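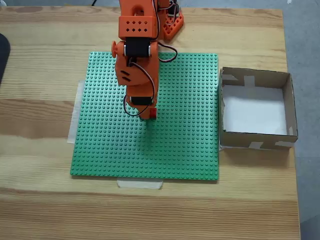 Orange arm, green plate, cardboard drop box. Gripper over the studs.

Arm goes limp mid-move and drops onto the baseplate. Power, servo or me?

Posted by stud_finder_general, February 25, 2024

I have a small 3D-printed arm on the kitchen table, based at the back, and its whole career consists of moving LEGO bricks between a green baseplate and a cardboard box. It was decent at this until last week. Now, at some point in a run, every joint gives up at once and the arm folds forward like a man who has been told the price of the parking. Gripper hits the studs, brick goes wherever it likes, and the control program reports that it has lost contact with the servos.

What I know so far:

It doesn't happen at a fixed time. The best run since this started was 39 moves. The worst was the first one.

It nearly always happens with the arm swung toward the box and reaching low. Parked upright it will hold position all evening and look innocent.

If I cycle the power everything comes back, all the servos answer, no error stored that I can find.

I have swapped the USB cable. I have swapped the USB cable back. I have re-taped the baseplate, which had nothing to do with it but made me feel involved.

The supply is a Drunell brick that came in the same order as the servos, correct voltage on the label. The controller board is a Golis. The servo wires are daisy-chained from the base up to the gripper, and I left some slack at the elbow so they could loop around the forearm.

Two things I'd like to know. First, how do I work out whether it's the supply or the wiring without buying one of everything? Second, is there any way to make it fail less dramatically? Last night it came down while I was picking a brick off the plate, and I now have a row of stud marks on one knuckle. It isn't a big arm, but it has opinions about gravity.

Gifty Agbeko

All joints dropping together is useful. One dead servo usually takes out itself and maybe whatever is past it in the chain. Everything going limp means they all lost power, or the board did, so start at the base and leave the gripper alone for now.

Put a multimeter on the servo supply at the board and run the arm. Swing it out to the box, go low, hold it there. If the voltage sags hard just before the collapse, the supply can't keep up, and "correct voltage on the label" tells you nothing about current. If the meter sits steady and the arm still drops, you have a bad connection after the point you're measuring. A cheap meter will miss very short dips, so do it several times before you declare the supply innocent.

Then do the wiggle test. Support the arm with a stack of books, power it up, have a program poll every servo, and move one cable at a time by hand. Check the first connector after the board very carefully. I had a crimp there that looked perfect and only let go when the base rotated past a certain angle. I replaced two servos before I found it. They were fine. I apologized to them.

Slack at the elbow is good, but make sure the same slack exists at the base, where a wire that is a little short gets tugged every time the arm turns toward your box.

On the falling: hobby servos like these have no brake. Power goes, torque goes, arm goes. So:

Cut power before you put your hand on the plate, and let the arm down with your other hand when you do it.

Don't reach under it while it's live, even when it's standing still. Standing still is what it was doing before it hit your knuckle.

Have your program travel high between pick and place and only come down over the target. It will still fall, but it will spend less of its life hovering over things.

Lower the torque limit while you're testing.

Put a switch in the supply lead where you can reach it without leaning across the arm.

baseplate_bandit

its the power supply. its always the power supply. get a bigger one

quietly_torqued

It isn't always the power supply, although I'd put money on it this time.

I'll add one to Gifty's list, the barrel plug. Mine was slightly the wrong size for the socket. It fit, it lit the LED, and it lost contact whenever the arm moved quickly enough to shake the table. Press on the plug sideways with the arm supported and see if the light flickers. I logged 1,776 moves on a Stastevley supply after changing the plug and the only crash was one I programmed myself.

Please also inspect the wrist after all those landings. Printed parts crack along the layer lines, and they like to wait a while before telling you.

stud_finder_general

Meter was steady right up to the collapse, so I went to the plug. Pressed it sideways and the board light went out. Pressed it the other way and it came back. New plug ordered, books under the arm, hand staying on my side of the table until it arrives.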